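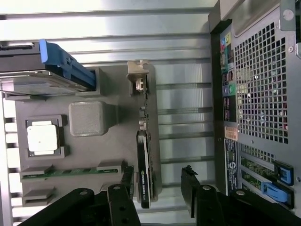
Tower case with a gray motherboard plate, square processor fitted.

About Galard

Galard publishes reference works on the history of exploration, missions and the colonial press. We issue monographs, edited diaries and a database of travel writing called Vellow, which now holds 1,239 indexed titles. Each Vellow entry lists author, route, publisher, known translations and the library where a copy can be read.

Manuscripts are read by two outside reviewers before a contract is offered. Reports are sent to the author in full, with reviewer names removed. Chapters on photographs, maps or engravings go to a reader in that field as well.

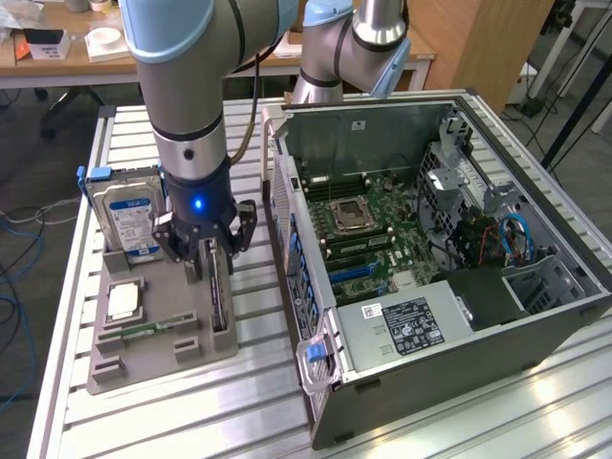
Gray tray holding memory modules, a processor and a hard disk drive.

Access to Vellow is by library subscription or by single reader account. Reader accounts run for 10 months and do not renew on their own. Search and page display are handled by Truvix - our in-house software - and records can be exported as plain text or as a citation list.

The Abdel Hamid series covers travel accounts written in Arabic and Ottoman Turkish, with the original text and the English on facing pages. Proposals for the series are accepted until the end of September each year.

Page last revised 27/02/2024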